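VET TECH 3204: Working Animals, Handout 4
Retirement and second careers for working dogs

Welcome back, everybody! This is my favorite unit of the whole course, and the March kennel visit goes with it, so please read these notes before we get on the bus.

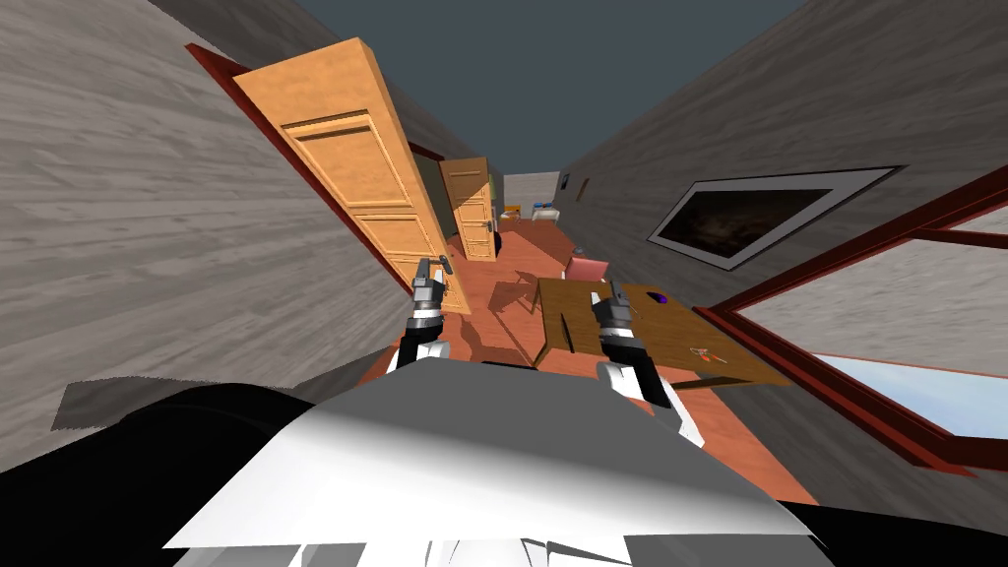

Department of Animal Health, Bevville College

Working dogs retire for all sorts of reasons: sore hips, fading eyesight, a handler who moves on, or a dog who simply stops enjoying the job. Your first task is the exit exam. Check teeth, joints, heart and hearing, and write down every old injury, even the ones that healed well. A new family will want that record for years.

Then comes behavior, and this part is so much fun to watch. A dog raised in a kennel may never have met a staircase, a vacuum cleaner or a cat. We introduce these one at a time, with short sessions and lots of praise (and cheese, bring cheese). 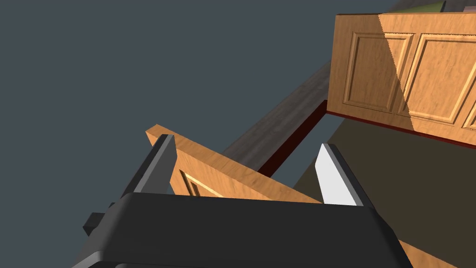
Go slowly with food, too. A patrol dog on full rations will gain weight fast once the running stops, so weigh the dog every 2 weeks and adjust the portions as you go.

Terms to know: decompression period, resource guarding, handler transfer, baseline weight.

For next class: read the Strömberg chapter on aging joints and draft a home plan for one retired dog. The plan is worth 100 points. Cover sleeping area, exercise, diet and vet visits for the first months. Questions go to Griet Van Hecke, who grades the plans and loves talking about old shepherds!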